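Cómo hacer jabón casero de aceite de oliva (sin volverte loca en el intento)

Llevo un montón de tiempo prometiendo esta entrada y por fin me he puesto. El jabón de aceite de oliva fue el primero que aprendí a hacer, y sigue siendo el que más gasto en casa. ¡Y mira que he probado recetas raras!

La versión que os cuento me la enseñó Kwan-ho Siu en un taller de los lunes en Cilum, y yo la he ido retocando a mi manera.

Lo primero: la sosa cáustica quema, así que guantes, gafas, manga larga y la ventana abierta. Nada de niños ni gatos por la cocina (la mía se llama Gresia y la encierro en el dormitorio, para gran disgusto suyo).

Para calcular la sosa, meted el peso exacto de vuestro aceite en una calculadora de saponificación. Yo parto de 400 gramos de aceite y le pido un sobreengrasado del 7 %, que deja la pastilla más suave. Pesadlo todo con báscula, por favor, nada de tazas ni de cucharadas. 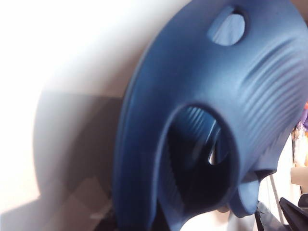

Con las cantidades apuntadas, echad la sosa sobre el agua, poquito a poco — nunca el agua sobre la sosa — y removed sin asomar la cara. Se calienta muchísimo. Dejadla reposar en un recipiente resistente, que no sea de aluminio, hasta que esté templada.

Después la vertéis sobre el aceite y a batir. Con la batidora, a golpes cortos, tarda mucho menos que a mano (la primera vez lo hice con cuchara y acabé con el brazo hecho polvo). Sabréis que ha llegado la traza cuando al levantar la batidora caiga un hilo que se queda dibujado en la superficie, como unas natillas espesas.

Pasadlo al molde, dadle unos golpecitos contra la mesa para sacar las burbujas y tapadlo con una toalla vieja. Al día siguiente suele seguir blandito, el de oliva es así de lento. Esperad a que esté firme, desmoldad con los guantes puestos y cortad.

Y luego toca curar en un sitio seco y aireado, seis semanas como mínimo. Yo empecé una tanda en febrero y la dejé bastante más tiempo, y la espuma salió mucho más cremosa. Si os animáis con la lavanda, añadidla en la traza, justo antes de echar la mezcla al molde.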